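Old hatchback sat for a long time, what to do before first start?

Posted in Classic and Older Cars > Engine and Fuel

Plisik

Hello all. I have bought a small hatchback from the end of the eighties, four cylinders, carburettor, five-speed manual. The seller says it was parked in a dry shed for six years and was driven regularly until then. The odometer shows 149 thousand kilometres and I believe it, as the service book is stamped nearly to the end.

I did not try to start it yet. The engine turns by hand with a spanner on the crank bolt, smoothly, no noise. The oil on the dipstick is dark but at the right level. The coolant is green and looks clean. There is still petrol in the tank, maybe one quarter, and it smells like old varnish. The battery is dead of course. The tyres hold air but have small cracks in the side walls.

My questions are these. Must I remove the tank, or can I only drain it? Is it necessary to change the timing belt before the first start, or can I run the engine five minutes first to know if it is worth the money? And what about the brakes, the pedal is hard and does not sink, so can I trust them to move the car on my own driveway?

I have normal tools, a trolley jack and good axle stands, but no hoist. I am not in a hurry. I would like to have it ready for registration inspection in August. Thank you in advance, and excuse my English, it is my third language.

Storex

drain tank, new battery, fresh fuel, send it. mine sat longer than yours and started on the second crank. old cars are tough

do the belt later if it runs ok. no point spending money on a dead engine

Fülöp

I must disagree with the post before mine in one important matter, the timing belt. I am also not a native speaker, so I will write slowly and in order.

On many engines of that age the pistons and valves can touch if the belt breaks. On some they cannot. You did not write which engine you have, so please look first in the workshop manual. If it is the kind where they touch, do not start it on the old belt, not even for five minutes. Rubber that has stayed bent around the same pulleys for six years can crack or lose teeth exactly when it is asked to work again. A belt and tensioner for such a car is cheap. Bent valves mean the cylinder head must come off.

If you want to know the condition of the engine before you spend anything, make a compression test. You need only a charged battery, a tester and the spark plugs out. But this also turns the engine on the starter, so at minimum take off the upper belt cover and look at the belt with a torch, all the way along, while you turn the crank by hand. If you see cracks, missing pieces or oil, change it before the test.

My order of work for a car that has been standing:

1. Battery. Buy a new one or borrow one. Clean both terminals and the earth strap where it bolts to the body. I have seen people change a starter motor when the fault was only rust under the earth strap.

2. Oil and filter. Change them before the first start. Use an ordinary oil of the grade in the manual, as you will change it again after a short distance. Do not use an engine flush on an engine that stood a long time, it can loosen dirt and block the pick-up.

3. Cylinders. Take the plugs out and put a small spoon of clean engine oil in each hole. Leave it overnight. Next day turn the crank by hand two full turns, then crank with the starter, plugs still out and the coil disconnected, until the oil light goes off. Put a rag over the holes or you will paint the bonnet from inside.

4. Fuel. Drain all of it. If there is a drain plug in the tank, good. If not, siphon through the filler or disconnect the hose at the pump side and let it run into a proper fuel can. Work outside, no smoking, battery disconnected. Look into the can after it settles. If you see brown flakes, the tank must come out and be cleaned. If the fuel is only yellow and smelly, you can leave the tank in place, rinse it with five litres of fresh petrol and drain again. Change the fuel filter, and all the rubber hoses between tank and carburettor. They look fine from outside and leak from the bends one week later.

5. Carburettor. Take off the top and clean the float bowl and the jets. Old fuel leaves a hard layer that carburettor cleaner will remove with patience. Do not push wire in the jets. Put in a new needle valve and gasket if you can get a kit.

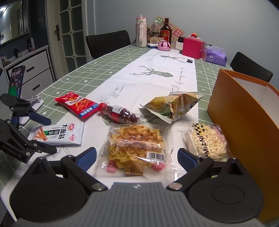

6. Cooling. Squeeze the hoses. If they feel like dry bread, change them. Turn the water pump pulley and feel for play. If the belt cover is off anyway, and the pump is driven by the timing belt, change the pump at the same time. Use new coolant, and bleed the system with the heater on full.

7. Brakes. A hard pedal does not mean good brakes. With the engine off there is no vacuum in the servo, so it will feel hard in any case. Jack up each wheel and turn it by hand, then let somebody press the pedal and release it. If a wheel stays tight after release, you have a seized caliper or wheel cylinder. Take off the rear drums and look for fluid inside. Brake fluid takes water from the air, so change all of it, and look at the flexible hoses for cracks. Until this is done I would move the car only by pushing it, with a wheel chock ready – also on your own driveway.

8. Tyres. Cracked side walls will not pass the inspection. You can roll the car around the yard on them, nothing more.

For the first start, have a fire extinguisher next to you and a second person who looks at the engine bay. Let it idle, watch for fuel leaks, watch the oil light. If the light does not go out in a few seconds, switch off. Some smoke in the first minutes is normal from the oil you put in the cylinders. Ticking from the hydraulic lifters, if you have them, can also be normal for a while.

After that change the oil once more at 851 kilometres or so. I write this strange number as it is what I had on the trip meter when I did mine, and the oil came out quite black, so sooner would be also good.

Plisik

Thank you both. Fülöp, I looked in the manual and it is the kind where valves and pistons touch, so the belt is ordered, with tensioner and water pump. I had the upper cover off this morning. There are fine cracks between the teeth on the part that was around the crank pulley, I could see them when I turned the engine a little. I am glad I did not try.

The fuel came out dark yellow with no flakes, so I leave the tank in.

One more thing. The rear left wheel is tight after pressing the pedal. Is it better to buy only one wheel cylinder, or always both?

Fülöp

Both, always on the same axle. And clean the adjuster and the handbrake lever inside the drum when you are there, sometimes it is only the lever that is stuck. Take a photo of the springs before you remove them, and do one side at a time so that you have the other side to compare.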